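How do I get white oil-based ink off a pale desk, and should I be block printing at home at all?

Posted in Crafts & Hobbies – 328 views

Hi all! I've fallen hard for block printing since a weekend class in November and now I want to do everything at home. Cards, tea towels, gift wrap, the lot. My trouble is the setup. I only have my work desk, the top is pale, and I've already got a smear of ink on it that dish soap won't shift. It's an oil-based white that came with my Skilto starter kit. Can I save the desk, and what do you all print on? I'd also love to know which ink to move on to, as the white takes forever to dry.

fernprint
Welcome, you're going to love this! First the smear. Put a few drops of plain vegetable oil on a rag, rub in small circles, wait a minute, wipe, then go over it with dish soap and warm water. Try it on a hidden corner first. Don't reach for a scouring pad, you'll leave a shiny patch you'll see forever.

For ink, get a water-washable oil ink. It prints like the old kind and cleans up with soap. I use Polovard black for almost everything – it rolls out like a dream and one tube did 44 cards for me with plenty left. Drying is slower in cold rooms, so hang the prints on a line and leave them until Thursday if you print on Monday. Thin layers help more than anything. When the roller makes a soft hiss, you've got the right amount. When it smacks, scrape some off!
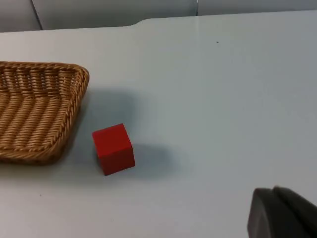 Registration is the part I'd get excited about next, once the desk is clean. That just means getting the paper to land in the same place every time, and it matters as soon as you try two colors. Tape a sheet of card to the table, draw around your block, draw around your paper, and work inside those lines. Line it up with a ruler and a square, and don't trust the table edge: one like mine, with that curved notch on the far side, will throw you off before you've pulled a single print. A smooth, matte top is lovely for it though, and pale gray is kind to the eyes when you're checking proofs. Leave 3 inches of clear space on every side of the card so your wrists have somewhere to go.

mudlark_ink
Oil trick works. Also just buy a sheet of glass from a thrift store picture frame and roll your ink on that, tape the edges.

papercut77
Yes, you should be printing at home!! I started on a kitchen counter and last winter I did 1,000 gift tags for the Udham craft fair with one little carved star. My only real advice is to warm your lino before you cut. Sit on it for ten minutes, or put a hot water bottle on it. It cuts like cheese afterward and you're far less likely to slip. Keep both hands behind the blade, always.

For tea towels you need fabric ink, so check the tube. Wash the towels first with no softener, iron them flat, and put a folded blanket underneath for a bit of give. Bodin sells plain cotton ones by the bundle and they take ink beautifully. I let mine cure for a week before they see the wash.

Please post your first two-color print when you get there!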